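Ticket: Heizkörper- und Raumregelung Büro 2. OG, Standort Lakbridge
Eröffnet: 3.8.24
Status: in Beobachtung
Anlage: Pesance Raumregler, Firmware-Stand laut Gerätemenü unverändert seit Einbau

## Fehlerbild

Der Raumregler im Eckbüro meldet nachts wiederkehrend F40 (»Fühler unplausibel«). Der Fehler quittiert sich nach kurzer Zeit selbst, der Regler fällt für die Dauer der Störung in den Notbetrieb und fährt das Ventil auf die feste Mindestöffnung. Am Morgen ist der Raum dann überheizt oder ausgekühlt, je nachdem, in welcher Stellung die Vorlauftemperatur gerade stand. Im Sommerbetrieb fällt das kaum auf, im Protokoll steht der Eintrag trotzdem.

Die Nachbarräume hängen am selben Bus und zeigen den Fehler nicht.

## Bisher geprüft

- Spannungsversorgung am Regler: in Ordnung, auch unter Last
- Busabschluss: beidseitig vorhanden
- Klemmen am Fühlereingang: nachgezogen, keine Änderung
- Regler gegen Gerät aus dem Lager getauscht: Fehler bleibt
- Adresse doppelt vergeben: nein

Damit scheidet der Regler selbst aus. Übrig bleiben Fühler, Fühlerleitung und Parametrierung.

## Messung am Fühler

Der Fühler ist ein NTC, Leitung abgesetzt, zweiadrig, ohne Schirm. Gemessen wurde spannungsfrei am abgeklemmten Ende. Der Widerstand liegt im plausiblen Bereich und folgt der Raumtemperatur ohne Sprünge. Beim Bewegen der Leitung im Brüstungskanal keine Unterbrechung. Isolationswert gegen PE unauffällig.

Anschließend Fühlereingang mit Festwiderstand belegt und über Nacht laufen lassen. Ergebnis: kein F40. Der Eingang arbeitet also stabil, solange kein realer Fühler daran hängt. Das spricht gegen eine Einkopplung direkt am Regler, schließt eine Einkopplung über die Leitung aber nicht aus.

Zum Aufbau: Der Schreibtisch mit Holzdekor bleibt an seinem Platz, der Vorhang bleibt während aller Messreihen geschlossen. Jede Änderung daran bitte mit Uhrzeit im Ticket vermerken, sonst sind die Kurven nicht vergleichbar. 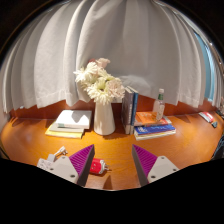
Ea Damgaard: Bevor weiter an der Leitung gesucht wird, bitte die Plausibilitätsgrenze auslesen. Bei den Reglern in Seltham stand der Parameter für die zulässige Änderung auf Werkseinstellung, und die ist für abgesetzte Fühler zu eng. F40 kam dort immer dann, wenn die Nachtabsenkung einsetzte. Den Zeitstempel des ersten Fehlers bitte mit dem Schaltprogramm vergleichen.

## Abgleich mit dem Schaltprogramm

Hinweis übernommen. Die Fehlerzeiten wurden aus dem Ereignisspeicher exportiert und neben das Schaltprogramm gelegt. Der Speicher fasst 200 Einträge und überschreibt danach die ältesten, ältere Nächte sind deshalb verloren. Für den verfügbaren Zeitraum gilt:

- F40 tritt nie während der Nutzungszeit auf.
- Der erste Eintrag folgt jeweils kurz auf den Wechsel in die Absenkung.
- Nächte ohne Wechsel (Dauerbetrieb manuell gesetzt) sind fehlerfrei.

Der Zusammenhang mit der Umschaltung ist damit belegt. Offen ist, ob der Fühlerwert sich wirklich so schnell ändert oder ob der Regler die Änderung falsch bewertet.

Ausgelesene Parameter:

| Parameter | Ist | Bemerkung |
|---|---|---|
| Filterzeit Eingang | 20 s | Werkseinstellung |
| Fühlertyp | NTC | passt zum verbauten Typ |
| Grenzwert Änderung | Werk | nicht angepasst |
| Wartezeit nach Umschaltung | 0 s | deaktiviert |

Die Wartezeit ist auffällig. Laut Inbetriebnahmeprotokoll vom November sollte sie aktiv sein. Vermutlich ist sie beim Rücksetzen des Reglers verloren gegangen und wurde beim Gerätetausch nicht nachgetragen. Das Tauschgerät kam mit Werksparametern, der Fehler konnte also gar nicht verschwinden. Der Eintrag »Regler getauscht: Fehler bleibt« weiter oben hat damit nur begrenzte Aussagekraft. Er bleibt zur Nachvollziehbarkeit stehen.

## Maßnahme 1

Filterzeit auf 40 s gesetzt, sonst nichts geändert. Fühler wieder angeklemmt. Beobachtung über zwei Nächte: F40 seltener, aber weiterhin vorhanden. Reicht nicht.

## Maßnahme 2

Filterzeit zurück auf 20 s. Wartezeit nach Umschaltung auf 200 s gesetzt. Parameter gespeichert, Regler spannungsfrei geschaltet, neu gestartet und die Werte erneut ausgelesen. Der erste Schreibversuch wurde nicht übernommen: Die Serviceebene verlangt nach der Eingabe eine Bestätigung am Gerät, die Software zeigt den neuen Wert aber bereits vorher an. Bei weiteren Reglern dieser Baureihe immer nach dem Neustart gegenlesen.

Parallel läuft ein Datenlogger mit eigenem Fühler, Speichertiefe 2000 Messpunkte. Er wird unabhängig vom Bus versorgt.

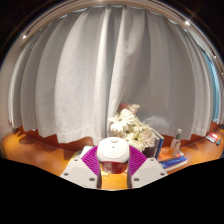
Die Auswertung des Loggers zeigt für die Umschaltzeitpunkte einen glatten Verlauf. Der vom Regler protokollierte Wert springt dagegen im selben Moment und kehrt dann auf die Kurve zurück. Es handelt sich somit um einen Messfehler beim Umschalten und um keine echte Temperaturänderung. Mit aktiver Wartezeit wird der Sprung weiterhin aufgezeichnet, aber nicht mehr als Fehler bewertet.

Mögliche Ursache für den Sprung ist der Ventilantrieb. Er fährt beim Wechsel in die Absenkung über den vollen Hub, und seine Zuleitung liegt im Brüstungskanal parallel zur Fühlerleitung. In den Nachbarräumen sitzt der Fühler im Reglergehäuse, dort gibt es diese Leitung nicht. Das würde auch erklären, warum nur das Eckbüro betroffen ist.

## Stand

- Wartezeit 200 s aktiv, seitdem kein F40 im Ereignisspeicher
- Regler verlässt den Notbetrieb nicht mehr verspätet, Ventilstellung am Morgen plausibel
- Parametersatz exportiert und im Projektordner Brynjólfsdóttir abgelegt

## Offen

- [ ] Fühlerleitung gegen geschirmte Ausführung tauschen, Schirm einseitig am Regler auflegen
- [ ] Danach Wartezeit testweise auf 0 s, eine Nacht protokollieren
- [ ] Inbetriebnahmeprotokoll um den Punkt »Gegenlesen nach Neustart« ergänzen
- [ ] Anfrage an Pesance, ob die vorzeitige Anzeige in der Servicesoftware bekannt ist
- [ ] Parameter der übrigen Regler im 2. OG auslesen und mit dem Export vergleichen

Das Ticket bleibt bis zum Leitungstausch offen. Tritt F40 vorher wieder auf, bitte vor dem Quittieren den Ereignisspeicher sichern.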